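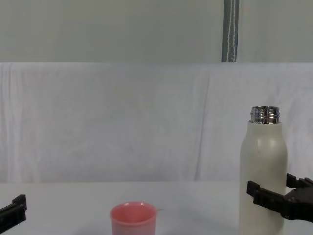

A cup and a bottle on the white table, with the cloth hung behind.

About us

Sampaio is a small product photography studio run by Benedito Lopes and Iolanda Honorato. We photograph ordinary household goods for shops, makers and catalogues: cups, bottles, jars, tins, brushes, boxes. If it fits on a table, we can usually take it.

Benedito started out taking pictures for his aunt's kitchenware shop, Pritska, which had 81 items and no website. Iolanda joined him the following November from a printing firm and looks after bookings, returns and colour checking. Last year we photographed 3,311 items for 60 clients. The largest single job was the Jastell spring catalogue, at 873 items.

How we work

Most of our work is done on a plain white table with a white cloth hung behind it. We keep the background simple so that the colour of the item is easy to judge. Pale plastics are harder than they look - pinks in particular tend to go orange under the wrong light - so Iolanda compares every picture with the item itself before it goes out.

Things are photographed singly or in small groups. For groups, please tell us which items belong together and which should stand in front. We don't retouch scratches or dents unless you ask us to.

Sending us your things

Please label each item and put a packing list in the box. Bottles should come empty with their caps on. Vido collects from us every afternoon at four, and returns go out once you have approved the pictures.

Visitors are welcome by appointment. There is parking behind the building, next to the tyre shop.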